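Iledex Fold Kit: How Two Robot Arms Handle Cloth
Robots and Machines, reading level 4

The Iledex Fold Kit is a set of two small robot arms sold to schools and clubs by a company named Stundo. It is built for one kind of job: picking up, moving and folding cloth. This page explains what the parts do.

Why is cloth difficult?
A block keeps its shape when you pick it up. Cloth does not. It bends, slides and hides its own corners. A robot that has learned one shape must deal with a new one every time the cloth moves.

The arms
Each arm has joints, and each joint has a motor. At the end is a gripper with two fingers. The fingers close to pinch the cloth and open to let go. To fold a large piece, both arms have to work at the same time, or one side will drag.

The cameras
One camera looks at the whole table. It shows the robot where the cloth is. Smaller cameras ride near the grippers. They see less of the table, but they show the fingers and the fabric close up.

Learning
The kit comes with no folding skill. A person guides the arms through a fold, and the computer saves the motions. The handbook asks for 200 saved folds before the arms try one alone. Each should last no more than 15 seconds.

What to know before buying
The kit costs $1,638. Cloth is not included. Thick towels are too heavy for the standard fingers, and Stundo sells a wider set called Vasterero. An adult must bolt the arms to the rail. Keep hands off the table when the power is on.

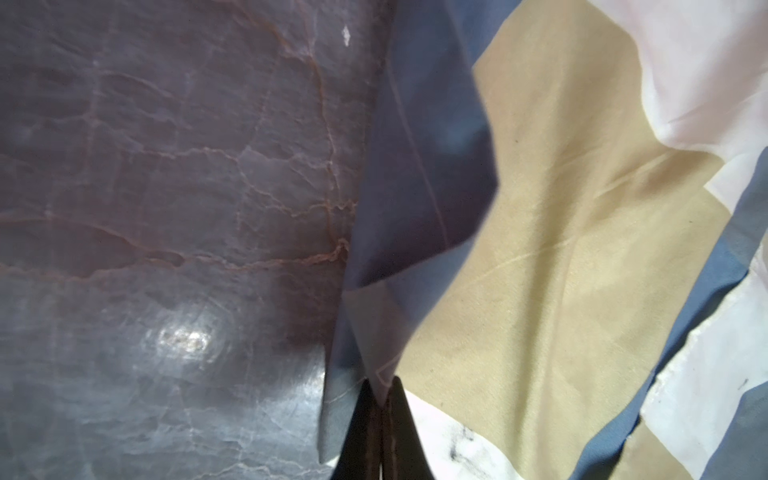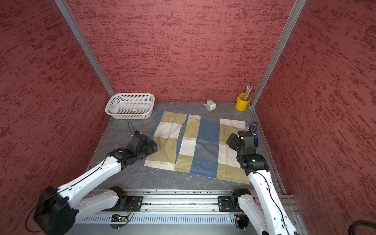
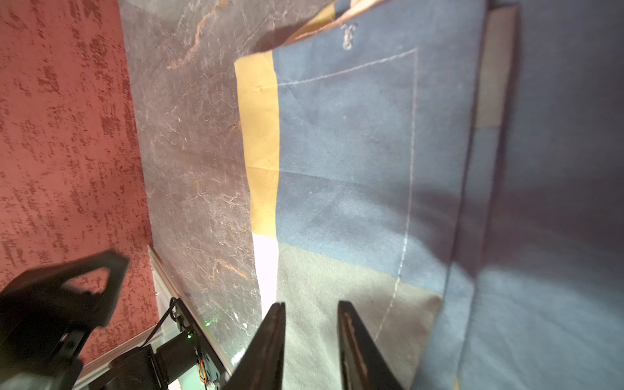
Working with patchwork cloth. First and last: views from cameras near the grippers. Middle: the table with both arms.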